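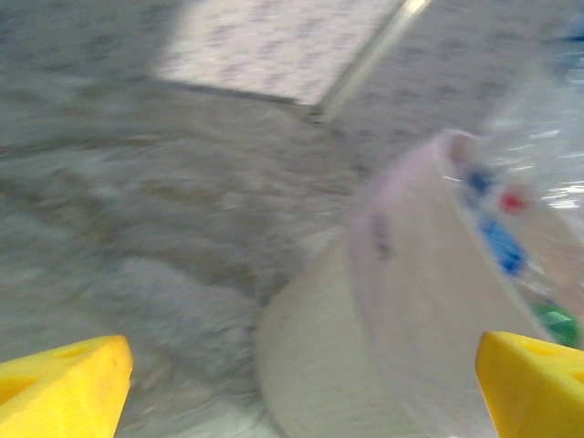

The Plultero station came into the return hall in Clarkach in April, and the colleagues at Zerkis have asked many questions since then. This page collects the answers. It concerns the hand sorting of bottles and small plastic packaging, and no other work in the hall. Pieces like a white cup lying on its side next to a clear bag need two different decisions, and much of your training will be about such decisions.

Will I lose my job?
No. The sorting group has 24 people and the agreement with Zerkis keeps 24 places. Two people per shift will move from the table to the station. Nobody is moved against their wish during the first 12 months.

What do the arms do, and what do we still do?
The arms pick up a bottle and bring it to the round bin. We supply the bottles, change the bag when the bin is full, and take away everything which does not belong there.
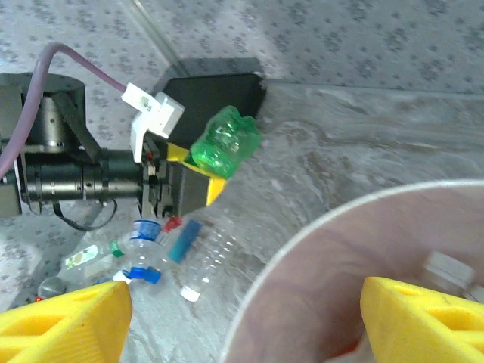 Crushed bottles are also given to the arms. If an arm does not get a good hold after two tries, you may take the piece yourself, but only after pressing the pause button and waiting until both arms stand still.

What about bottles that are not empty?
They stay with us. Please empty them in the sink before they go to the station. In the first month we wrote down 3,487 bottles, and the ones with liquid caused most of the stops.

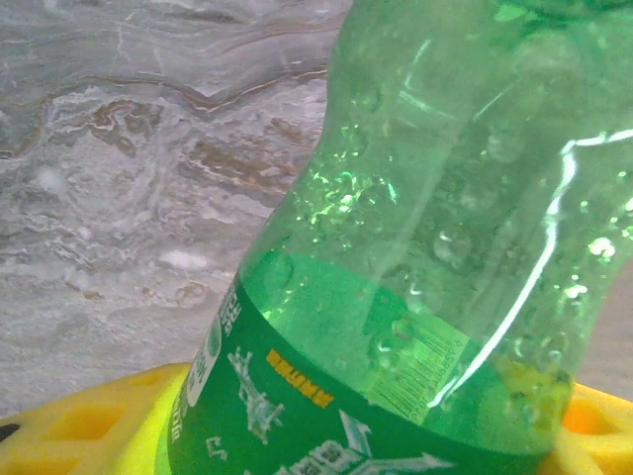 Green bottle with liquid inside, above the label.

Do caps and labels have to come off?
Not for the station. Loose caps go in the small box at the table, as before.

Does the station measure how fast I work?
It records its own picks and its own stops. It does not record names. Iraís Tovar at Katona, who takes care of the software, has confirmed this to us in writing.
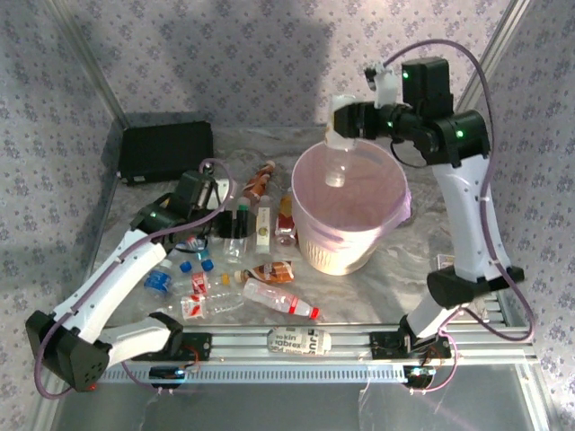

The two arms at the bottles, with the lined bin on the right.

Is my pay different at the station?
The hourly pay is the same. After the training of 22 hours you receive the operator supplement, also in weeks when you work at the table.

Whom can I ask?
Felicja Makowska in the shift office, before or after your shift. You can also leave a note in the box by the lockers, with or without your name.

Last changed: 16 Apr 2022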